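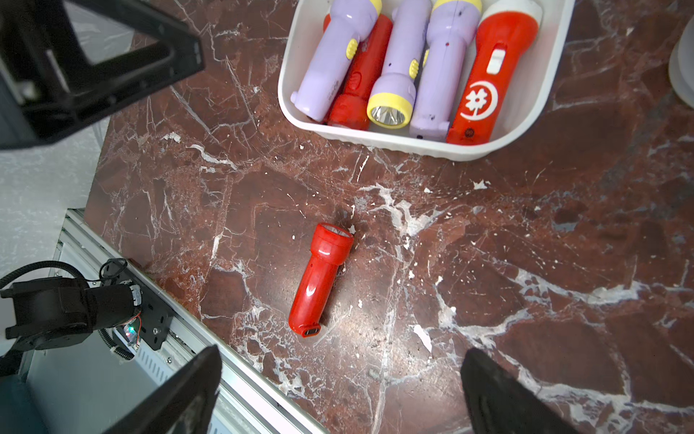

One torch out, five in the basket, and the gripper open for business.

I have spent most of April moving torches about by remote control, and I would like some credit for it.

The job, for those who skipped the last post, is to build up a pile of demonstrations so that the arm can learn to sort out a basket of torches by itself. I drive, it records, and at the end of a turn I press a key that says either "keep" or "bin". Then I set everything up again and have another go. The folder is called Villalobos, the arm software is called Clakitix, and the tea is called for every twenty minutes.

As of this morning there are 1311 recordings in the folder. I was rather pleased with that until I went through the early ones and threw out 336. Some were plain failures, with the torch skidding off across the marble. Most were worse than failures: they were successes done badly. I'd wander up to the torch, dither, nudge it, back off, think about lunch, and then pick it up. A learning system has no idea that the dithering was mine and optional. It copies the lot. The first model I trained on that batch would reach the torch and stop over it for a good long while, like a man outside a shop trying to remember what he came in for.

So there are rules now, on a bit of card. Decide where the fingers are going before touching the controls. One smooth approach. If it goes wrong in a way that can be put right, put it right and keep the recording, as the arm needs to see a few recoveries. If it goes wrong in a way that makes me swear, bin it.

The torches themselves were chosen with great care from whatever was cheap. There are red ones, lavender ones and an orangey-red one with a crescent and a flower printed on it, which I've become fond of. Lavender is easy to see against a dark red worktop. Red on dark red is a meaner test, and for a while I avoided it, which meant I ended up with a model that was a genius with lavender and treated the red ones as part of the stone. I've been making up for that ever since. Red goes out on the marble far more often than it did, at every angle I can think of, head towards the basket, head away from it, lying across the fingers, lying along them.

You run out of angles sooner than you'd expect. Left to my own devices I put a torch down in the same two or three ways every time, with the handle towards me, because I am a creature of habit and that's how I'd want to be handed a torch. These days I roll a die for the direction and shut my eyes for the position. It looks daft but the spread is much better. I plotted it.

The marble has been its own small saga. All those white veins and speckles are lovely if you are choosing a kitchen and tiresome if you are a camera looking for the edge of something shiny. I did consider laying a plain grey mat over the top. Then I'd have an arm that could only work on a plain grey mat, and I have met enough of those.

The basket is the hard half. A torch alone on the worktop can be taken from nearly anywhere. With five of them lying side by side and touching, there's hardly a gap to get a finger into, and going for the middle one tends to bring a neighbour along for the ride. My success rate there is not something I'm going to put in writing. What does help is taking the ones at the ends first, so I've been recording plenty of those, and then a separate set where I go in for the middle on purpose, -- slowly, and with my jaw clenched.

Someone in the comments asked whether I couldn't simply do all this in simulation. I tried it, using a little scene I named Astetis, and the torches behaved beautifully. They had no scuffs and no sliding switches to catch on a finger, and I learned very little.

Next up is a fresh training run, left going overnight, on the trimmed set plus all the new reds. If it still loiters over the torch I shall go back through the recordings from 2 to 3 in the afternoon, when my driving is known to be poor.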